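Small notes on moving before Christmas
Tuesday, December 19, 2023

We moved to Brornness in November, and I promised to write how it went. The old flat in Ovolcombe was on the third floor, and I did not understand how many things I own until I carried them down the stairs.

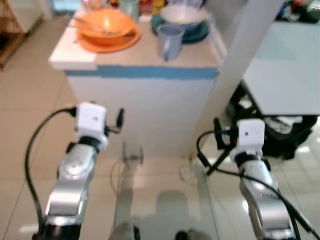
The removal company, Kokkinos, asked $2,325. Another one wanted $1,961, but without insurance, so I said no. I am still not sure I was right.

My neighbour in Ovolcombe thought I should sell the big furniture first. 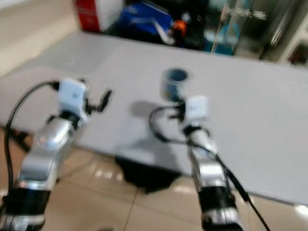 A reader wrote under my last post that selling is slower than moving, and that she waited 30 days for one buyer of a wardrobe. I believe her. My bookcase is still on the website, and I paid $585 for it.

In the new place I unpacked the kitchen first, as my mother always did. The books can wait until January. 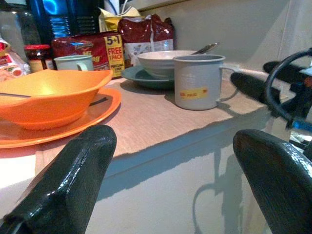

The electricity is with Enov now. I had to telephone them twice to change the name on the bill, and the second time they were very kind.

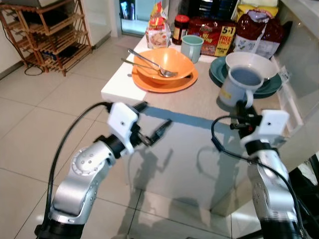
What I would do differently
Label the boxes on the side, and keep the kettle with me.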